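Handout 3: Looking after the hand-held grippers
Daridska Workshop, practical automation course
Revised June 6, 2026

Hi all. This is the handout to go with the bench session on gripper care, and it replaces the older one with the coffee-colored cover. I've rewritten most of it after two rounds of teaching it, so if you borrowed notes from someone in an earlier group, please use these (the jaw section in particular has changed a lot).

We'll be working on the hand-held units, the ones with the gray shell and the black mesh fingers. The views you'll see most often while checking them are from the gripper's own camera, looking out over the jaw.
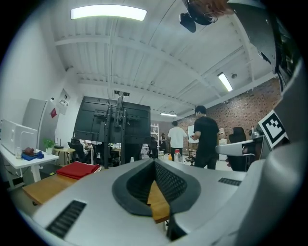
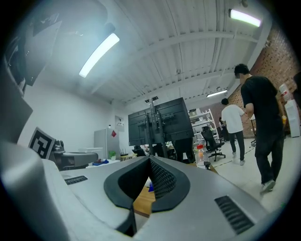
1. Before you touch anything

Finish whatever recording is running and save it. I know, I know, but every group loses one. Then put the gripper down on a clear bit of table with the jaw pointing away from you, and unplug it if your unit is on a cable. Wait for the status light to go out before you reach for a screwdriver.

Fill in the top line of the Droltley sheet while you wait: unit letter, your initials, and what made you open it up. "Routine" is a perfectly good answer. "Feels funny" is fine too, as long as you add a few words on how it feels funny – sticky, loose, gritty, slow to come back. I read these sheets when I'm deciding what to order, and a bare "funny" leaves me guessing.

You'll want:
a soft brush (an old paintbrush is great)
two lint-free cloths
the small hex keys from the Rallis tin
a flashlight
the 80 mm test block
a pencil

2. Fingers and mesh

The mesh fingers are the part that wears, and they are also the part people forget to look at. Open the jaw all the way and shine the flashlight across the mesh from the side. Straight on, everything looks fine! From the side you'll see a split or a flattened patch right away.

Brush the mesh from the root of the finger out toward the tip. Going the other way pushes fluff down into the joint, and then you get to take the whole finger off, which takes a while and makes you grumpy. If there's sticky stuff in the holes, wipe it with a barely damp cloth and leave the finger open to dry. Please don't use the solvent from the paint cupboard. We ruined a pair that way in my first course and they went soft like old chewing gum.

Now close the jaw slowly with nothing in it. The two fingers should meet along their length and stay level with each other. If one arrives first, look at the root screws before you blame anything clever. They work loose, and a small turn with the hex key usually sorts it out. Snug is enough. The screws go into plastic, and plastic remembers.

Swap fingers as a pair, always. A new one beside a tired one pulls everything to one side, and you'll spend your afternoon correcting for it in software.

3. Slots and shell

The black slotted inserts in the shell collect dust. Brush along the slots with the unit tipped so that the dust falls out and away. I used to blow on them. Don't do this, you get it in your eyes, and some of it goes in deeper.

Run a thumb along the shell seams while you're at it. You're feeling for a step where the two halves should sit flush. A step means that somebody has closed the shell with a wire in the wrong place (it was me once, I'll admit it), and you should open it up again and lay the wire back in its channel. There's a drawing of the channel inside the lid of the Rallis tin.

4. The camera

Clean the lens last, with the second cloth, the one that hasn't been near the fingers. One light wipe from the middle outward. Then take a test picture and look at it properly on a big screen.

The lens is very wide, so the shell and the jaw take up a good part of the view, and that's how it should be. What you want to check is:

Is the opening of the jaw in view, with both fingers inside it?
Are the edges of the black-and-white marker sharp enough for the software to pick up?
Do the ceiling lights have a soft glow smeared around them? That's nearly always a fingerprint.

Compare your test picture with the last good one for the same unit, in the Nidasora folder. If the shell has shifted sideways between the two, the camera mount has moved. Loosen it, line it up again, tighten, take another picture. Expect to do this more than once. I usually need three goes and I've had plenty of practice.

5. The markers

A marker has to be flat, clean and matte. Tape over the top of one is the classic mistake, as the tape shines under the ceiling lights and half the squares vanish. If a corner is lifting, peel the whole thing off and put on a fresh print. Check the printed size with a ruler before you cut it out, because printers love to "fit to page" without asking.

After you change a marker, the unit needs calibrating again. No exceptions, even if the new one looks to be in exactly the same spot.

6. Calibrating the opening

Close the jaw fully and press Zero. Open it fully and press Span. Then close it gently on the 80 mm block, turned the short way so it measures 45 mm, and read the number on the screen. Let go, and do it again until you have 5 readings on your sheet.

Readings that jump around mean something is loose, so go back to section 2. Readings that agree with each other and are all wrong by the same amount mean the zero was taken with the jaw not quite shut – wipe between the fingers and repeat.

Write down the readings you got, please, including the ugly ones.

7. Putting it away

Jaw open, lens cap on, cable coiled in a loose loop the size of a dinner plate. Tight coils break the cable just behind the plug, and that repair is the whole of the July session, so you'll see soon enough why I go on about it.

Sheets go in the tray by the door. Bring your own pencil next time if you can, we're down to the stubs.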